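Padside two-arm sim package – worth the money for a small shop?
Forum: Bench Automation > Kits and Software

emese_vida
Posted 22 Dec 2022

Hello all, and sorry in advance for the length. I've been trying the Padside package from Lauritsen for a while now, the one where you get a simulated two-arm table and a set of ready-made tasks to go with it. We do small electronics assembly and I wanted to see whether two arms could handle a chassis between them before I spend real money on hardware. The license was $600, and I think it was fair, but I'd love to hear from others – especially anyone who has gone on to buy the arms. My test table, with the mat and the chassis at the back:

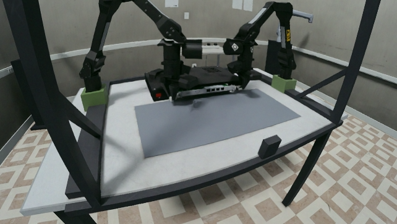 Chassis task, both grippers over the unit.

What I like most is that the room and the table come already built, so I was moving arms on my first evening instead of fussing with lights and walls. The manual is friendly too, bless whoever wrote it.

bbarta
Glad you're enjoying it, Emese, but I have to disagree on price. You can build that table yourself in a weekend and keep your $600. I did mine with free tools and it does everything I need.

Rahel H.
A weekend for you, Barnabás! It took me most of October to get a gripper that didn't sink straight through the part. I'd pay just to skip that again.

emese_vida
That's my feeling as well. My one real complaint is the contact settings. With a low, wide part and two grippers working close together, I spend a lot of time nudging numbers before I trust what I'm looking at.
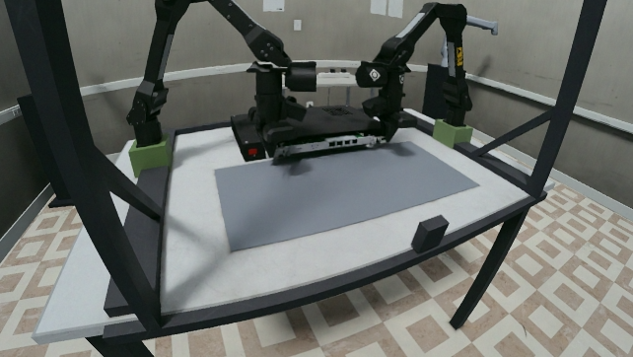 And the defaults seem to be meant for lighter things, so I keep my own settings file and load it every time. Is there a way to make it stick?

Boglarka_J
Yes, save it under the project folder and not the user folder. It's buried in the manual, I found it by luck.

bbarta
See, that's my point. For $600 it should remember your settings. Gistanbridge does, and they let you try it first.

emese_vida
Fair enough, I'll have a look at Gistanbridge over the holidays. Thank you, Boglárka, the project folder worked!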